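How to budget for a first robot arm without getting caught out by the small stuff

When we started pricing a robot arm for the workshop, I had one number in my head, and it was the number on the quote from Besevska. I thought that was the budget. By March I had a spreadsheet with 23 lines on it, and the arm was only one of them. I'm writing down how I'd do it if I had to start over, in the order I'd do it, mistakes included.

A bit about us so you can judge whether any of it applies. We're a small shop, we had never bought anything that moves by itself, and the person signing off the money (Josefien Goossens, and yes, that's the Goossens on the door) wanted one page she could read with her coffee. If you have a purchasing department you can probably skip half of this!

1. Write down the job before you look at any arms

I did it the other way around. I fell for an arm first and then went looking for jobs it could do, which is a lovely way to spend a month and a bad way to plan a purchase.

Write one sentence per job. What gets picked up, how heavy it is, where it starts, where it ends up, how often. Ours said things like "move small parts from the tray to the fixture, all morning, one person checking in now and then." That sentence told us the reach we needed and the payload we needed, and it crossed two of my favorites off the list right away.

Weigh your parts on a real scale, by the way. I guessed, and I guessed low. Then add the weight of the gripper and anything bolted on near it, which all counts against the payload. I missed that completely until Thijs Vermeulen asked me about it in front of everybody.

2. Budget the end of the arm as its own project

The end of the arm is where my first budget fell apart. I had one line that said "gripper." It should have been a little family of lines: the gripper itself, the mounting bracket, the fingers or fingertips, a spare set of those, the wrist camera, the camera's mount, and the cables for all of it. 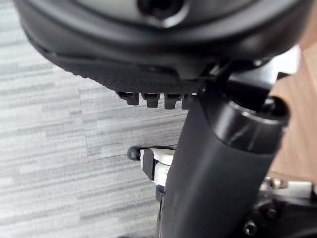
Brackets are the sneaky ones. They look like nothing in a catalog, then you find out the bolt pattern on your gripper doesn't match the one on your wrist and you need an adapter plate. Ask the seller for the bolt pattern of both sides in writing, and ask before you order. We went back and forth with Skurnari on ours for longer than I'd like to admit, all over one plate.

Fingertips wear out, so treat them like printer ink. I put down six sets for the first year. Some shops print their own, and if you already have a printer that's great, but please put somebody's hours in the budget for drawing them. Hours are a cost even when no invoice shows up.

3. Plan the table and the space around it

You need something solid to work on, and you need room for the arm to swing. Tape the reach out on the floor before you buy anything – painter's tape is fine – and then stand where the operator will stand. I did it at 7 in the morning before people came in, and I'm glad I did, since our first layout had the arm swinging straight through the spot where we park the carts.

Things I'd check while the tape is down:

Where the nearest outlet is, and what else is plugged into it.
Where the controller will sit, and whether you can reach the stop button from both sides.
How the cables will run when the arm is at full stretch.
What the light does. Cameras care about glare a lot more than we do, so look at your windows and your overhead lights at different hours.
Whether the table wobbles when you lean on it. If it does, budget for a better table or for proper feet.

Glare was the one I'd never have thought of. Baiba Paulauskas, who did the camera setup for us, asked for a couple of cheap blinds and some matte covering for the work surface. Tiny money, but it wasn't in the plan, so I had to go back and ask for it, and going back to ask is never fun. 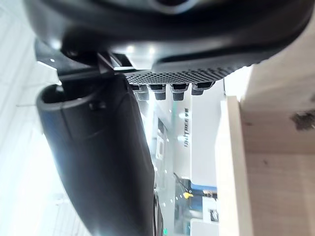
4. Put a price on the learning part

Training was a single day in our quote. One day gets you moving the arm around and feeling very clever. It doesn't get you to the point where you can fix a job that has drifted a little overnight. I now budget 40 hours per person for the first two people, and I write it down as hours away from their normal work, because that's what it costs us.

Pick two people, too. We started with only Ehab Mahrous, and then he went on vacation and the arm had a vacation as well.

Ask the seller these before you sign:

Is the software a one-time purchase or a yearly fee?
Does support cost extra after the first year?
Who pays shipping if a part has to go back?
Can you get a loaner while it's gone?

The yearly fee was on page 19 of our paperwork. Read all of it, even the boring bit in small print. Especially that bit.

And get a safety assessment priced separately, from somebody who does them for a living. Don't let it hide inside "installation." You want to see the line, and you want to know what happens to it if you change the gripper later.

5. Get two quotes that can be compared

My first two quotes were useless side by side. One included the stand and the other didn't, one had the camera in and the other called it optional. So I made my own list and sent it to both sellers, and asked them to fill in a price for every line, or a zero if it was included. Hirklow grumbled a little but did it. The gap between the two got a lot smaller once they were quoting the same thing.

Your list can start with these:

Arm and controller
Gripper, adapter plate, fingertips, spares
Camera, mount, cables
Table or stand
Safety assessment and anything it asks for
Software, first year and second year
Training hours, theirs and yours
Shipping and installation

6. Keep some money back

Liesbeth Wuyts, who keeps our books, had me set aside a separate pot for things we hadn't thought of, and she wouldn't let me touch it for upgrades. I sulked a bit. Then we needed longer cables, a second mount and a new set of feet for the table, and the pot paid for all three without a single meeting.

If you're presenting this to a boss, show the pot openly with its own line. Josefien asked one question about it, Liesbeth answered, and we moved on to delivery dates. I'd bring a copy of the floor layout to that conversation as well – she wanted to know where the carts were going to go.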